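Print this item | E-mail to a friend

The Sequeira Street Neighbors' Newsletter
2019-01-27

THE MUG SHELF: A RECKONING

Every shared kitchen has a mug problem, and ours has had one for as long as I've been writing this column. People bring a mug, people move away, the mug stays. The shelf above the sink in the Sequeira Street hall was built to hold what a modest group of tea drinkers might need on a cold evening. It now holds the full history of the neighborhood, including two banks that no longer exist and a 10K that I am told was rained out.

Clementina Morais raised the matter at the last supper, after reaching for a saucer and starting a small landslide. She proposed that we keep the plain ones and let the rest go. You would have thought she had proposed selling the piano.

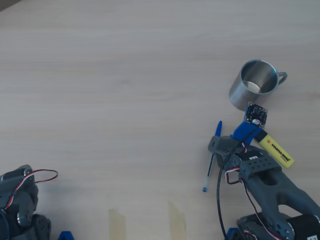

Américo Falcão wants it known that the green one with the chip is his, has been his since before the hall had hot water, and may be drunk from by others only if they stay where he can see them. Mafalda Antunes has made a similar claim for a mug that says "Casus Dental" on it. She has never been to Casus Dental. She likes how it holds heat.

I sat down with a notepad and tried to work out a fair rule. Age was no good, as half the shelf predates me. Going by use was worse. Kavinda Khan drinks his coffee out of a measuring cup and says he is happy, so by that standard we could throw out everything but the Pyrex. Salvador Henriques suggested a lottery, then backed away from it when he saw which one I was putting in the hat. 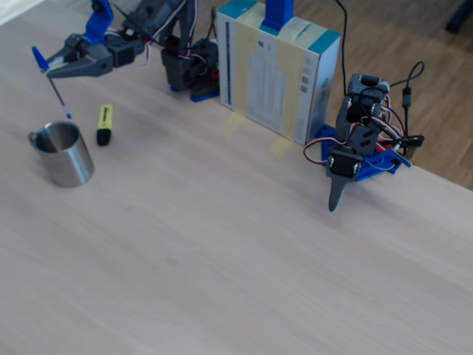 So we have a compromise, which means everybody is a little annoyed. Until June, anyone who wants to save a mug can take it home. If you miss it, bring it back, but you have to take another one away in its place. Whatever is left over after that goes to the thrift store on Dadetier Avenue, where I fully expect Américo to buy most of it.

Spoons are a separate matter. We had 300 of them when the hall reopened and I ate my yogurt last week with a fork. If you have hall spoons in your drawer at home — and you do, they have the little notch on the handle — the box by the coat hooks takes returns with no questions. I'll be looking at the ceiling.

Print this item | E-mail to a friend

Recent items
- Who Keeps Turning Down the Thermostat
- Supper Sign-Up: Please, No More Lentils
- Lost Umbrellas, Part 6
- The Piano Is Not for Sale

This site uses cookies to remember your settings. By continuing to read, you agree to their use. Get the newsletter by e-mail: enter your address and click Subscribe.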